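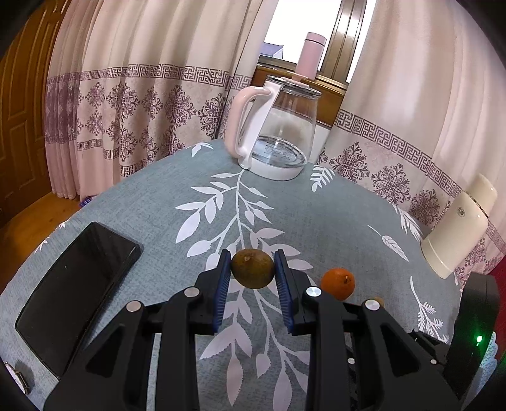 Issue 12, page 3

Showing a gripper how to put fruit away

Picking up fruit and putting it in a basket is a good first job to record with hand-held grippers. Most kitchens have what you need, and fruit comes in enough shapes to make the work worth keeping. These tips are for people recording at their own table. They were written with the Erkard sorting list in mind, but they apply to most pick-and-place jobs.

Before you start

Wash and dry the fruit. Juice and wax build up in the ridges of the finger pads, and a slick pad lets go at the wrong time. Wipe the pads with a damp cloth between sessions and let them air dry.

Use fruit that is firm. Soft tomatoes split. If you only have ripe ones, record them last and keep them for sauce.

Put down a cloth that lies flat. A printed cloth is fine, and a leafy pattern does no harm as long as the fabric doesn't slide. If it bunches up when you drag a finger across it, clip it under the table edge.

Check your daylight. A bright window behind the table can wash out part of the picture. Half-close the curtain if the fruit starts to look dark on the near side. Don't change the curtain in the middle of a run – finish the run first.

You don't have to strip the room. A kettle or a thermos at the back of the table can stay there for the whole session. Move it between sessions if you like.

Gripping

Come in with the fingers open wider than the fruit, one pad on each side, and close slowly. A round fruit should sit between the ribbed parts of the pads. If it's held by the tips alone, it will roll out when you lift.

Squeeze until the fruit stops moving and no further. Kiwi-size fruit is easy to crush because it feels harder than it is. Practice on an orange.

Some fruit is wider than it is tall. Take it across the wide side, where the pads can reach it without scraping the table.

Keep your free hand out of the way. If a fruit rolls off, stop the recording, put the fruit back, and start over. A dropped fruit you recover with the gripper is worth keeping, so mark it as a recovery in the log. Cilmont asks for this in the notes column. Nadum has a box to check.
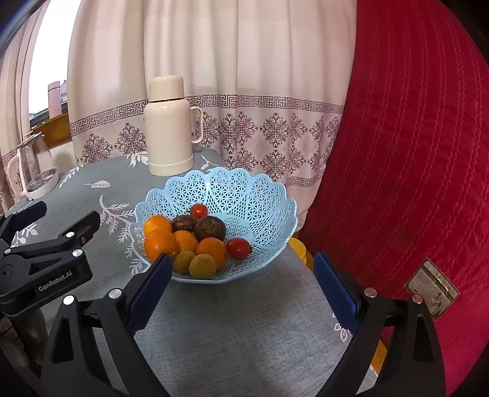 Lorna Whitcher, Kitchen and Bench Editor

Filling the basket

A plastic basket with a wide bowl works well. The open walls let you see the fruit from the side, and the rim gives you room to bring the gripper down. Light baskets creep when you bump them, so put a square of shelf liner underneath if yours won't stay put.

Mix the colors. Oranges with red tomatoes and a few yellow-green fruits make a better pile than one kind alone. Let them land where they land. A pile that leans to one side of the basket is normal, and you can go on adding fruit to the bare side.

Lower the fruit until it touches something, then open the fingers. Opening early bruises the fruit underneath. Open wide before you back out, or a pad will catch its neighbor and pull it along.

With two grippers, agree on a side for each hand before you begin. Let one hand wait near the basket while the other reaches. If the two keep knocking together, turn your chair a little – it helps more than moving the basket.

Emptying the basket is a separate job. Give it its own name in the log.

How much to record

Seixas takes batches of 800 short runs, which is a lot for one household. Split it over several weeks and change the fruit as you go. Our own log passed 1,000 runs in November, and the later ones are steadier than the early ones. Stop when your wrist gets tired.

Storing the gear

Leave the fingers open when you put the grippers away. Wipe the pivots with a dry cloth. Keep them out of the fruit drawer, where it's damp.

Next page: getting tomato stains out of a tablecloth.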